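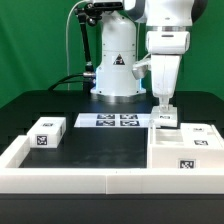
Keeping a black worktop clean

Smudges show more on a dark, slightly glossy surface than on a pale one. Most are skin grease, and a dry cloth only spreads them.

1. Clear the top. Put small parts in an open box and lift cables; do not wipe round them.
2. Mix 5 ml of washing-up liquid into 900 ml of warm water.
3. Wring out a microfibre cloth until it no longer drips. Wipe in straight, overlapping passes.
4. Go over it again with plain water. Soap residue dries as a grey haze.
5. Dry at once with a second cloth.

Keep water away from connectors and mounting plates. Avoid scouring cream, which dulls the gloss permanently. Check the result with a lamp held low at one side.

Declan Kershaw, revised July 2, 2019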